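Carno Quilted Puffer Jacket
Item 1107

A warm, light jacket for everyday cold weather. The Carno has wide quilted bands that run from side to side, with a narrow collar and a hem that curves slightly at the bottom. It packs down small enough for a day bag.

Color: dark teal
Shell: nylon with a light shine
Fill: polyester
Sizes: XS to XXL
Weight: 13 oz (size M)

Fit
Regular, with room for a sweater. If you are between sizes and want it close to the body, take the smaller one.

Care
Machine wash cold with the zipper closed. Tumble dry low. Do not iron or dry clean. Store it flat or on a hanger, and smooth the bands out by hand after it has been packed.

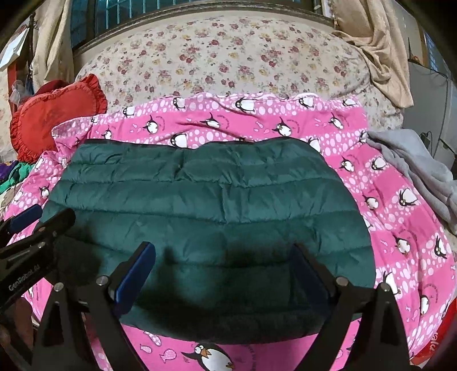

Carno in dark teal, back view, laid flat.

Shipping and returns
Orders over $100 ship free from our Durkcombe warehouse. Unworn jackets can be returned with the tags on. The size chart was updated in September, so please check it before you reorder.

Questions about fit: ask for Niilo Toivonen at the Durkcombe store.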